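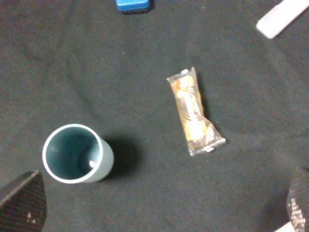
Yeoman gripper kit, revision 2
Tallholm, small automation parts

Yeoman is a two-finger parallel gripper with a wrist camera bracket, sold as a kit for hobby arms. It was developed on a shared bench at the Skundum workshop and is meant for the same kind of place: a table, an arm that gets borrowed and moved, and a mixed set of household objects to pick up. It isn't rated for food handling, outdoor use or unattended running.

The kit is supplied unassembled. You will need a set of hex keys, a small soldering iron for the camera lead and a flat surface to square the fingers against. Allow 60 minutes for the mechanical build. Wiring time depends on how your arm routes its cables.

In the kit
Gripper body with drive servo fitted
Left and right fingers, dark finish
Bracket for a small board camera
Adapter plate for the Fasico wrist flange
6 cap screws, with washers
Servo lead and strain relief clip

The camera is not included. The bracket has slots instead of fixed holes, so most small board cameras can be fitted without drilling.
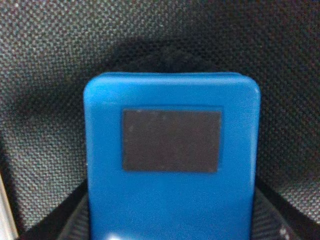 Page last changed: August. Finger alignment section rewritten.

Finger alignment
Both fingers clamp to sliding carriers. Fit them finger-tight, close the gripper on a straight-sided block, and tighten the screws a little at a time, alternating sides. If one finger sits ahead of the other, a smooth object will turn as the jaws close. Glossy plastic cases show the fault clearly. A soft or crinkled wrapper will hide it, so don't set up on one.

After tightening, open the jaws fully and close them again with nothing between them. The inner faces should meet along their whole length. A gap at the tips means the carrier screws were tightened with the fingers under load. Slacken and repeat.

Grip force is set in software by limiting servo current. Start at the lowest setting that holds the object through a full wrist turn. The servo gets warm if it is left stalled against a rigid object, and the supplied driver releases it after a time that you can change in the settings file.

Camera bracket
Set the camera so that both fingertips stay in view in the lower corners with the jaws open. This gives a fixed reference in every picture, and any knock to the bracket shows up as a change in where the tips appear. Lock the focus at working distance. Autofocus tends to hunt when the wrist is moving, and it will often settle on the table covering.

The lead leaves the bracket on the side away from the servo. Clip it to the body before it reaches the wrist joint and leave a loop long enough for full rotation in both directions.
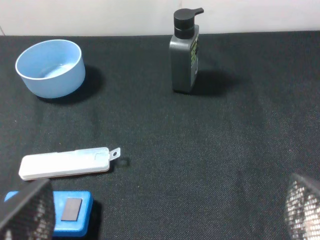

Meriem Zaki
Design and build notes, Tallholm

Fitting to an arm
The adapter plate matches the Fasico flange directly. For other arms, a drawing of the plate is available on request, and Titilayo Fashola keeps a list of patterns already cut by customers. Check the payload before ordering. The complete gripper, with plate and bracket, has a mass of 1,245 g, and small desktop arms may have little lifting capacity left over.

Recheck the tool centre point after any change of fingers or plate. The value in the supplied settings file is for the Fasico adapter only.
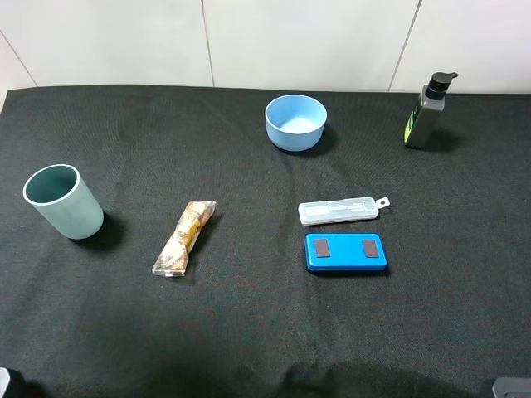 Bench trials need a repeatable layout more than a large number of objects. Choose shapes that fail in different ways and put them back on marked positions between runs. Taller items are best kept at the back, as with the pump bottle and the bowl near the wall, so that the wrist can come down on a slim case or a wrapped bar without the body fouling anything. A black cloth is easy on dropped parts and cuts glare from the table, but pull the wrinkles out where the arm works, and leave clear space on the side the gripper comes in from. Dark fingers are harder to pick out against dark cloth. If your tracking relies on the tips, use a lighter covering or put a spot of paint on each finger.

Spares
Fingers are sold in pairs. Carriers, screws and the servo lead are sold singly. Bodies from revision 2 accept the earlier fingers, but the earlier bodies will not take the current carriers. State the revision when ordering; it is stamped on the underside of the body, next to the lead exit.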